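Workshop tips for the Troston student gripper club

Our club meets in October for the folding and card tasks. These are small tips which helped our students, and I hope they help yours too.

Tape the practice sheet flat before you start. A wrinkle of 3 mm is enough to stop a finger tip.

Choose a pale colour for the sheet if your parts are dark. For pale parts we keep a grey one in the cupboard.

Route the cable past the wrist and leave 30 cm of slack – a tight cable pulls the hand to the side.

Practise for 60 minutes at most, then change the pair. Tired hands squeeze too hard.

Write the servo settings in the club notebook with a pencil. Fenna De Smet lost over an hour last year looking for hers.

Clean acrylic with a soft cloth and a little dish soap, never with window spray.

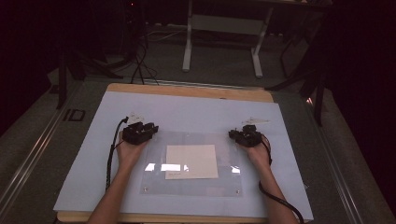
Card task on the acrylic plate, one gripper in each hand.

Put the grippers back in the Cesance box when you finish, with the cables coiled loosely. The box lives in room 804, on the lower shelf.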